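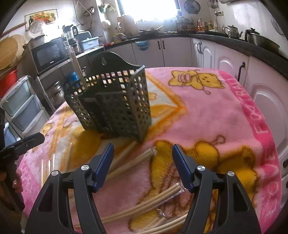 Häufige Fragen zur Wäscheannahme im Waschsalon Disside

Was kann ich abgeben?
Wir nehmen Kleidung, Bettwäsche, Handtücher und Decken bis zur Größe 200 x 200 cm an. Fleece ist kein Problem, auch bedruckte Kinderdecken wie die rosafarbene mit den Teddybären waschen wir, allerdings nur bei 30 Grad und ohne Weichspüler. Daunen und Leder geben wir an die Reinigung Vandenberghe weiter.

Muss ich die Taschen leeren?
Ja. Für Schäden durch vergessene Gegenstände haften wir nicht.

Wie lange dauert es?
In der Regel zwei Werktage. Decken und Kissen können einen Tag länger brauchen.

Kommt die Decke in den Trockner?
Fleece hängen wir auf. Wer es anders möchte, vermerkt das bitte auf dem Abholschein.

Was passiert mit Wäsche, die niemand abholt?
Wir heben sie bis zum Ende des Folgemonats auf. Alles, was im Januar fertig war, liegt also bis Ende Februar bereit.

Mein Abholschein ist weg. Was nun?
Nennen Sie uns Namen und Abgabetag. Bei Fragen hilft Kojo Laryea an der Theke weiter, telefonisch unter der Durchwahl 2760.

Gibt es weitere Annahmestellen?
Ja, in Pisbridge. Dort ist nur vormittags geöffnet.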